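Bivo キッチン操作キット(試用) 不具合記録
件名:つまみ回しスキルが途中で止まる/手首カメラの認識が落ちる
状態:対応中
優先度:中
製品:Bivo 操作キット+Wurnent 学習サービス(試用ライセンス)
起票:2021/01/13

■概要
試用機で「コンロのつまみを回す」スキルが安定しない。31回流して18回完了、残りは途中停止。エラーはほぼ全部 E-700(把持タイムアウト)。購入判断の前にここだけははっきりさせたい。急ぎでお願いします。

■環境
アームは既設のものをそのまま使用。キット側は指、手首カメラ、固定カメラ用ソフト、あとWurnentのクラウド学習。制御PCはDutside経由で買ったもの。ファームは納品時のまま、まだ上げてない。
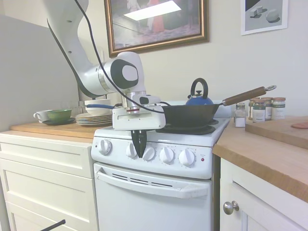

■再現手順
1. ホーム位置から開始
2. スキル一覧で knob_turn を選択、対象は画面でクリック指定
3. 接近 → 下降 → 把持 → 回転
4. 3の把持に入るところで止まることがある。止まるとアームはその場で保持、タイムアウト後に E-700

速度50%でも100%でも出る。半分に落とせば減るかと思ったが変わらず。再起動後の1回目だけは必ず通る。なぜかは不明。

■追記1(起票者)
サポートから「対象の指定がずれていないか」と質問あり。確認した。クリック位置は毎回ログに残っていて、ずれは見当たらない。ただ、どのつまみを指定したかで成績が違うようなので、対象別に流し直し中。左端は通りやすい。問題はその隣。

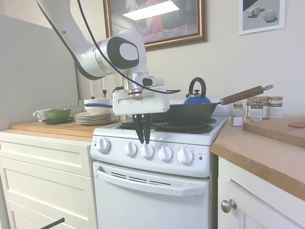 対象別の結果は後でCSVで送ります。先に気になった点だけ。スキルの設定画面には「つまみ間隔」という項目があって、初期値は等間隔前提になっている模様。うちのコンロは左端の一つだけ離れていて、残り四つが右にまとまっている。なので等間隔で推定されると二番目の位置が合わないはず。手動で座標を入れる欄はあるが、保存しても再起動で初期値に戻る。これ別件のバグでは? 必要なら分けて起票します。

■サポート回答(Bivo 窓口・転記)
・間隔の手動設定が保持されない件は既知。次の版で修正予定
・当面は設定ファイルを直接編集、knob_layout を custom に
・E-700 は把持力のしきい値が高い場合にも出る。grip_min を一段下げて再試行を
・ログ一式を送付してほしい

■追記2(起票者)
設定ファイル編集した。場所がマニュアルと違う(マニュアルは旧版のパスのまま)。探すのに30分くらいかかった。マニュアル直してください。
grip_min も一段下げ。これで停止はかなり減った。が、今度は回転が浅い。目標角の手前で「完了」を返してくる。完了判定が関節角だけ見ていて、つまみの向きは見ていないのでは。

調理器具を増やした配置でも流した。 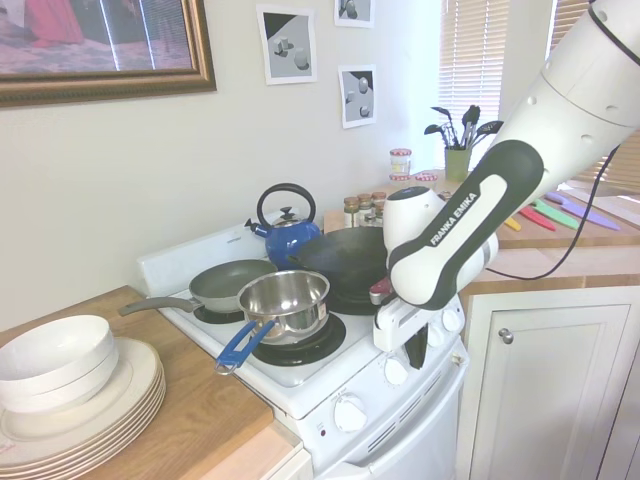
こちらは接近経路の計画時間が延びる。軽い配置だと気にならないが、物が多いと計画が返るまで待たされる。最長 1,647 ms。仕様書の上限値には収まっているので不具合とは言わないが、連続動作だと間が空いて見える。経路キャッシュの有無を教えてほしい。

あと固定カメラの再校正の手順、付属の校正板が小さすぎて検出されたりされなかったり。大きい板のPDFがあればください。Kangの校正板を借りて試したら一発で通った。付属品をこれにしてほしいくらい。

■追記3(起票者)
手首カメラの件。対象に寄りすぎると認識の信頼度が急に落ちて、対象を見失う。白いものに寄った時が特にひどい。特徴点がほとんど取れていない。見失っても警告が出ず、直前の推定値をそのまま使い続けるのが困る。止まってくれたほうがまし。

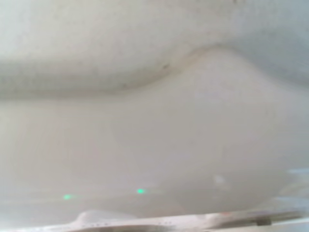
露出は自動/固定の両方で試した。固定にすると少し改善するが、今度は離れた位置で暗くなる。寄り用と引き用で露出を切り替える機能はないですか。APIには exposure_profile という名前が見えるが、ドキュメントに記載なし。使っていいものかどうか回答ください。

最小焦点距離も仕様書に書いてない。数字だけでも先にほしい。

■サポート回答(Bivo 窓口・転記)
・exposure_profile は内部用、動作保証なし。ただし試用環境での使用は可
・見失い時の停止は strict_track を true で有効になる(初期値 false)
・最小焦点距離は確認中
・完了判定の件は開発に転送済み
・経路キャッシュはあり。初期値オフ

■追記4(起票者)
strict_track 有効化。見失いで止まるようになった。これは初期値 true にすべきだと思う。
経路キャッシュもオンにした。二回目以降の待ちは目に見えて短くなった。配置を動かしたときにキャッシュを消す操作が要るので、ボタン一つで消せるとうれし。今はコマンド打ってる。
exposure_profile は near だけ試した。寄りの信頼度は上がったが、切り替えの瞬間に映像が一度途切れる。実運用で使うには不安が残る。

■Wurnent 学習サービスについて(評価メモ)
操作データの取り込みは楽。アップロードして翌朝には学習済みモデルが返ってきた。ここは良い。
課金単位が分かりにくい。「エピソード」で数えるのか時間で数えるのか、見積書と管理画面で表記が違う。失敗した回も課金対象かどうか要確認。
モデルの差し替えは管理画面から可能、戻すのも同じ画面。版名が自動で付いて変更できないので、どれがどの条件だったか分からなくなる。メモ欄を付けてほしい。

■残件
・完了判定がつまみの向きを見ていない件 → 開発回答待ち
・最小焦点距離 → 回答待ち
・つまみ間隔の設定が消える件 → 次版で確認
・校正板のPDF → まだもらってない
・マニュアルのパス修正 → 要望として登録済とのこと
・課金単位 → 営業に問い合わせ中

試用期限は6月まで延長してもらった。完了判定が直った版が来たら同じ条件でもう一度31回流して、その結果をこのチケットに追記します。それまでクローズしないでくださ い。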